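Helper for Household Tasks, part time -- Brarkel Home Studies

Posted June 24, 2026

Brarkel Home Studies is looking for people who like to put a home in order. The work is in our apartment in Badeck, where we study how everyday tasks are done: wiping tables, folding towels, packing boxes, putting dishes back on the shelf. You do not need any special education. You need patience, and hands that do not hurry.

One shift lasts 5 hours, with a paid lunch break. You will get a list of tasks in the morning and you do them in the order which is written there. Many of them begin from a clear white surface, so part of the job is to wipe it and to bring it back to this state when the task is finished. 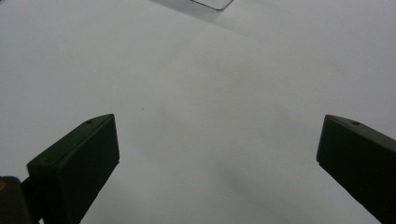
White shows every crumb, and several of our present helpers remarked that wiping takes more of the shift than they expected, and that they would advise new people to come in comfortable shoes. We agree with both points. The shoes should be closed and with a soft sole.

What we ask from you:
You are 18 years or older.
You can stand for a longer time and lift a full box of books.
You can read simple instructions in English.
You can come at least two days in a week until the end of December.

What we offer:
A payment of 700 per month for two shifts in a week.
Coffee, tea and a locker.
A bus ticket, if you live outside Badeck.

To apply, please write a short letter about yourself and tell us which days are possible for you. A photo is not necessary. Write the reference number 2191 on the first line -- without it the letter can go to the wrong department.

Send it to Brarkel Home Studies, Vasiliauskas Building, Furkosberg Street, Badeck. We answer every letter, also when the places are already taken.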